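Startseite Produkte Prüfaufbauten Steckaufgaben

Skaltov Steckplatz S – Prüfaufbau für das robotergestützte Stecken

Drucken | Per E-Mail versenden

Der Steckplatz S ist ein Tischaufbau für wiederholbare Steckversuche mit handelsüblichen Schutzkontakt-Bauteilen. Er richtet sich an Labore und Integratoren, die eine Steckaufgabe nach einer festen Arbeitsanweisung prüfen und die Ergebnisse zwischen mehreren Standorten vergleichen wollen. Geliefert werden Grundplatte, Aufputzsteckdose, Stecker und die Arbeitsanweisung in deutscher und englischer Fassung.

Grundregeln für den Betrieb

Die Steckdose bleibt in jedem Versuch spannungsfrei. Ein Anschluss an das Netz ist nicht vorgesehen und führt zum Verlust der Gewährleistung. Vor der ersten Fahrt ist eine Risikobeurteilung nach EN ISO 12100 für die gesamte Zelle zu erstellen. Für den kollaborierenden Betrieb ist zusätzlich ISO/TS 15066 heranzuziehen. Die Beurteilung des Roboters allein genügt nicht, Greifer und Werkstück gehören dazu.

Die Anfahrt zur Dose erfolgt mit reduzierter Geschwindigkeit. Lage und Verdrehung der Dose werden vor jeder Serie neu eingetragen. Eine Serie umfasst 12 Steckvorgänge ohne Eingriff von Hand. Wird eingegriffen, zählt der Vorgang als nicht bestanden und wird mit Grund protokolliert.
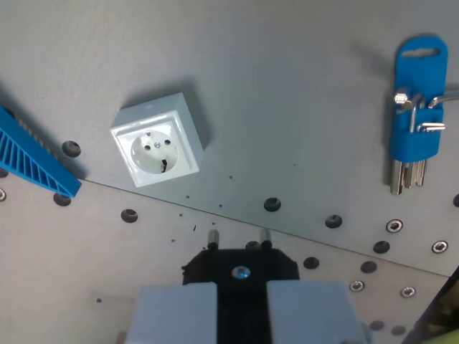
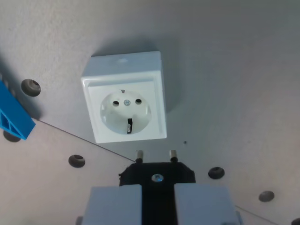
Zulässig ist eine Steckkraft bis 47 N, gemessen am Flansch. Beim Überschreiten muss die Steuerung anhalten und den Stecker in Gegenrichtung zurückziehen. Ein seitliches Suchen mit aufgesetzten Stiften ist nur mit aktiver Kraftregelung erlaubt. Nach 500 Steckvorgängen sind Dose und Stecker zu tauschen, bei sichtbaren Riefen an den Stiften früher.

Protokoll

Festzuhalten sind Greifertyp, Backenmaterial, Softwarestand, Startlage und Abbruchgrund. Die Vorlage liegt der Lieferung bei. Für die Freigabe einer Zelle verlangt unsere Arbeitsanweisung 35 vollständige Serien. Abgebrochene Serien bleiben im Protokoll stehen.

Lieferung und Beratung

Vertrieb über Getar, Ersatzteile über das Lager Halterholm. Fachliche Fragen zur Arbeitsanweisung beantwortet Paora Bright. Stand der Arbeitsanweisung: Dezember 2023. Ältere Fassungen können bis Mai weiter verwendet werden.

Seite drucken | Seite per E-Mail weiterleiten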